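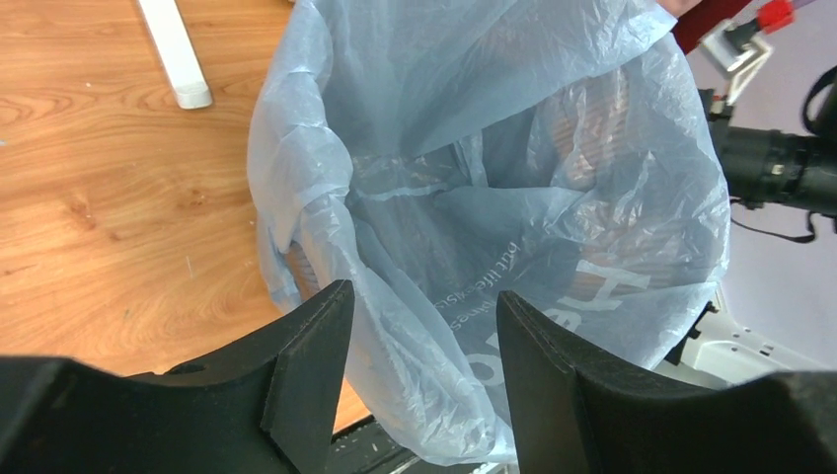 Bag-opening cell: right finger loses the rim at the wrist turn

Forum: End-of-arm tooling and grippers
13 replies

sostem_cell
Posted 7:40

Looking for input on finger setup for a single-arm bagging cell. The arm takes the rim of a thin plastic bag between two parallel fingers, lifts it, turns the wrist and presents the open mouth to a chute. Bags are translucent film with white printing. Two-finger electric gripper, black fingers with fine ribbing on the inner faces, wrist camera looking down between the fingers.

The fault: on the wrist turn the rim creeps out toward the right finger and drops. It got worse in March. The counter stands at 1,731 cycles since I last changed the fingers. Force is set at 6 N, closing speed at the lowest step. Vacuum was ruled out long ago for this product because the film creases too much for the cups to seal.

What I have done so far:
Wiped both fingers with isopropyl.
Re-taught the approach point.
Raised the force to 9 N, which moved the drop later in the turn but did not remove it.

I have a spare finger set on the shelf and would like to know the cause before I fit it.

feeler_gauge
Posted 8:05

Check parallelism first. Close on a strip of thin paper at the tip, the middle and the root of the finger, and pull by hand at each position. If the root holds and the tip slides, the fingers are toed out and force will not fix it. Thin film shows this up long before a carton or a bottle would.

zaltuditz_maint
Posted 8:22

Agree with the paper test. We run the Zaltuditz line with the same general layout and had toe-out on one side from a finger screw that had backed off. Take the finger off, clean the seat, refit, torque to the value on the gripper's drawing. Don't just nip up the screw with the finger in place. If there is a crumb of film in the seat you will lock the error in.

sostem_cell
Posted 9:48

Paper test done, power off and gripper closed by hand on the manual override.

Root: holds.
Middle: holds.
Tip: left side drags, right side slides.

I had only been looking at the faces. Pulling the right finger next.

kN_per_m
Posted 10:02

I would not assume it is mechanical yet. In your picture the rim lies as a long wrinkled strip through the gap between the fingers. If the approach point lets it lie at a slant like that, the fingers will close on a twisted edge, and a twisted edge unrolls on the wrist turn no matter how square the fingers are. Re-teach so the rim crosses the gap at right angles, then look at hardware.

feeler_gauge
Posted 10:11

The paper slides at the right tip with no bag in the cell. That is a hardware fault whatever the rim is doing.

kN_per_m
Posted 10:19

It is a hardware fault. I am saying it may not be the hardware fault that drops the bag. You can have both. With 0.1 mm of toe-out on a good square pinch we held film for months on the Bastdale machine.

zaltuditz_maint
Posted 10:30

Bastdale bags are a heavier gauge, if it is the same Bastdale I am thinking of. Not comparable. Heavy film fills the gap at the tip and thin film does not.

kN_per_m
Posted 10:34

Same Bastdale. Point taken on gauge. I still want to see a squarer pinch.

sostem_cell
Posted 13:15

Right finger off. Findings:

1. A folded sliver of film under the heel of the finger, pressed flat, on the outboard side of the seat. Enough to tip the finger outward.
2. Screw torque was low on removal. No thread damage.
3. Ribbing on the inner face is rounded over the last few millimeters at the tip. Left finger ribbing is better but not new.
4. Dowel is fine.

Cleaned the seat with a plastic scraper and isopropyl, new screw, medium threadlocker. Refitted the old finger first so that I change one thing at a time. Paper test now drags on both sides at the tip, a little lighter on the right.

Test run at 6 N: 13 cycles, two drops. Before the work it was dropping on most of them.

feeler_gauge
Posted 13:27

So the seat was most of it and the worn ribs are the rest. Fit the spare set as a pair. A new right finger against a half-worn left one will close off center, and your camera offset will be wrong by the difference.

ribless
Posted 13:50

Different opinion on the ribs. Ribbed faces are the wrong choice for thin film. The film bridges from rib to rib, so you only grip on the crests, and the crests are what wears. We went to flat urethane pads, 60 Shore A, bonded to the finger face. Holds at lower force, and you replace a pad instead of a finger.

Drawback is that the urethane picks up slip agent from the film and needs wiping every shift. Skip one wipe and it is worse than ribs.

zaltuditz_maint
Posted 14:04

We tried flat pads and went back to ribs. Release was the problem. The bag clings to the pad when the fingers open, hangs on one side and swings into the chute. With ribs it drops clean. If the cell has an air puff on release, pads may be fine. Ours does not.

ribless
Posted 14:12

We do have the puff, so that would account for it.

sostem_cell
Posted 16:36

No air at the wrist here, so ribs stay for now. Spare set fitted as a pair. Sequence I used, for the cell notes:

Lock out the arm, gripper open, bag clear of the fingers.
Remove both fingers, bag the screws separately left and right.
Scrape and wipe both seats, check with a fingernail for film.
Fit new fingers, screws finger-tight.
Close on a 9 mm gauge block at low force, so both faces seat square to it.
Torque in two passes, alternating screws.
Paper test at root, middle and tip on both sides.
Home the gripper and re-zero the stroke.
Check the camera offset on the target plate.

I also took the advice on the rim and re-taught the approach with the wrist turned so the edge crosses the gap closer to square. Did that after a first run with the new fingers only, so the two results are separate:

New fingers, old approach, 6 N: one drop in the run.
New fingers, new approach, 6 N: no drops in a run of the same length.

Too few cycles to call it. I am leaving the force at 6 N and will log drops by count for the rest of the week. The seat check goes on the sheet with the weekly wipe.

One open item: the camera. The large white print inside the bag reads as an edge in some poses, and the rim finder jumps to it. Is anyone masking print in the rim search, or do you put the light at a lower angle? I have a Fitzsimmons bar light in the drawer that I could mount to the side.

kN_per_m
Posted 16:58

Low angle light first. It lifts the creases too, though, so you will need to raise the minimum edge length or the finder will chase folds. Masking only works if the print lands in the same place every time, and on a crumpled bag it won't. Start a new thread for that one and post the finder settings.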